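Home Tickets Knowledge base Account Log out

21/01/2023
Logged by Ynyr Ellis

Ticket 1207: stock totals wrong after sync, Timville shop

Reported by Corina Zwahlen. The till says we hold 753 items, the Fito stock screen says 88 fewer. Platimov support have already told her to "clear the cache and try again". She did. Same numbers.
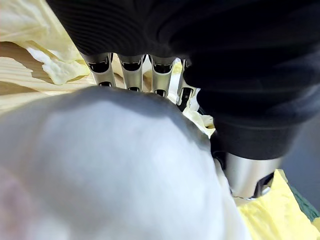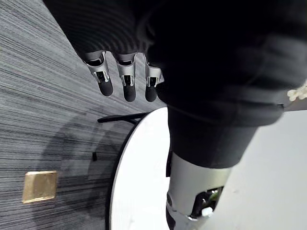 First reply from Platimov blames our broadband. I don't believe it. If the line was dropping, the card machine would be dropping too, and Corina has had no failed payments. Ran a speed test anyway so they can't ask for one. Fine.

Second reply says the totals "may take time to settle". How much time? The last sync finished overnight and both screens show it as complete. Asked for a figure, got a link to the help page, which I had already read.

Tried so far:
- Logged out of Fito on both tills and back in. No change.
- Forced a full sync. Finished without errors, still 88 short.
- Swapped the network cable on till two, at their request. Pointless, but done.
- Exported both lists and compared them line by line in a spreadsheet.

The last one got somewhere. Every missing item is in a product group with an accented letter in its name. Agnese Tamošiūnaitė set those groups up in July and says they synced properly then. I'd like to see proof of that before we call it a new fault, as I can't find an old export to check against.

Renamed one group without the accent and synced again. Its 17 items came back. So I don't see how this is broadband, or the cache, or anything "settling".

Sent all this to Platimov with both exports attached. Priit Uibo there now says it is a "known display issue" and will be fixed in the next update. It is more than display: the reorder list leaves those items out as well, and Trefor Gwynne nearly ordered stock we already have.

Not renaming the rest until they confirm it won't break the sales history. Trefor to check reorders by hand for now. Please don't close this one on the strength of a promised update. They said the same about the Ots printer driver and we are still waiting for that.

Status: open, with supplier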